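The Stollthorpe Two-Finger is the handheld gripper we sell to people who would like to compare grippers and would prefer to skip programming an arm first. You hold it, you squeeze, the jaws close, and the camera up top records what the jaws were looking at. It comes from Stollthorpe in a padded case you will stop using within a week.

**Who it suits.** Anyone choosing between finger pads, or choosing between us and Stotix. We stock both. The Stotix has the nicer trigger and a carrying strap of real ambition. The Stollthorpe has fingers you can swap with a small screwdriver and a moderate vocabulary.

**Pads.** Foam is the default. It forgives a sloppy approach and hangs on to smooth plastic well enough, right up until the edges start to go. Tape is cheaper and frays sooner. Both of them are consumables, whatever the sales sheet used to say (I wrote the sales sheet).
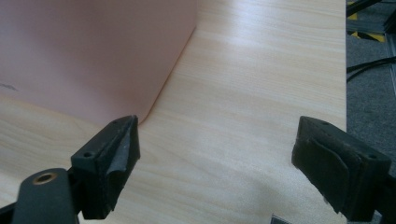
We give every pad type the same 30 grasps before we say anything about it in print, and then usually say less than we'd planned. Vignesh Warrier runs these and has firm views on bin walls. A rounded corner is the worst place to grab and also where most new users go first. Come in along a flat side, keep both tips level, and close slowly. The Wuisan pads, a 16-dollar extra, are stiffer and do better on thin rims. On anything wider than the jaws they do the same as all the others.

**Camera.** The stock mount takes the Prareo module. It sees both fingers and a fair amount of table, and the fingers do block part of whatever you're reaching for. Tilting the mount helps a bit – then you lose the near edge and tilt it back. We've been round that loop since June.
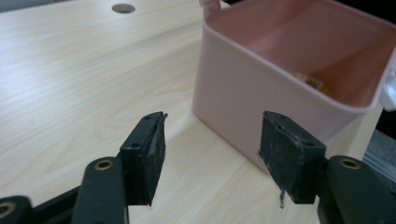 *Words: Kazimiera Wieczorek | Bench work: Vignesh Warrier*

**What wears out.** Pads first, then the tape holding the pads, then your wrist. The finger blocks themselves have given us no trouble. Keep the pad screws snug and don't peel at a lifted corner, tempting as it is. Cut it flush or replace the strip.

**In the case**

- gripper with one pair of fingers fitted
- 2 spare sets of foam pads
- Prareo mount (camera sold separately, sorry)
- screwdriver, small, easily lost

**Loaners.** Yanti Setiawan handles these. You get the Stollthorpe and the Stotix together for side-by-side trials, and worn pads come back with them so we can have a look.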